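Sindano Community Boards > Home and Garden > Allotments and Growing

Topic: Blight again, do I pull the lot?

marrowfat_jo
Member, 487 posts
Hello all. I've gone and lost my potatoes, or I think I have. Brown patches on the leaves last night, and by seven this morning it had run right down the row. It's only June! I put in Drinditz earlies because the chap at Lenell told me they shrug it off, and I'm feeling rather sore about it. Do I cut the tops and hope, or dig everything up now? The tomatoes are two beds over and I'd hate to lose those as well.

pottingshed44
Member
Oh Jo, I am sorry, it's a rotten thing to walk in on. Cut the tops right down today, bag them, and leave the tubers where they are for a couple of weeks so the skins can set. I've done that three years out of five and always had something to eat at the end of it. Don't compost the tops, whatever anyone says.

Kostiuk Lane Plot 9
Member
I'd say the opposite, with respect to pottingshed. Earlies in June are near enough ready, so dig them and eat them. Every time I've left mine in the ground the slugs have had a feast. And I do compost the tops — a good hot heap sees them off, and mine has never given me any bother.

pottingshed44
Member
Your heap may well be hot, but most people's are a lukewarm pile of grass cuttings with a bit of old carpet on top (mine certainly is). I'll stick with the bag. 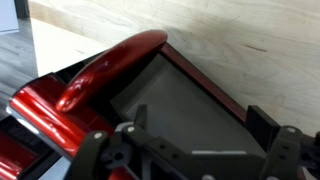
Tamara Bondarchuk
Board moderator, Allotments and Growing

Evening, everyone. Jo, before you cut anything, turn a few leaves over and look for a white fuzz round the brown bits. If there isn't any it may just be wind scorch, and we had a wicked wind up here at the weekend. Drita Georgiev lost nearly 900 plants on the big field one year and she still checks the undersides first. I'm with Plot 9 on digging, though I'd lift one root and see what size they are before doing the row.

marrowfat_jo
Member, 488 posts
White fuzz, I'm afraid, plenty of it. Lifted one root and they're a bit bigger than eggs, so I'm digging the rest after tea. Tops are going in a bag, sorry Plot 9!

Kostiuk Lane Plot 9
Member
No offence taken. Boil a few tonight with mint and plenty of butter, and keep an eye on those tomatoes.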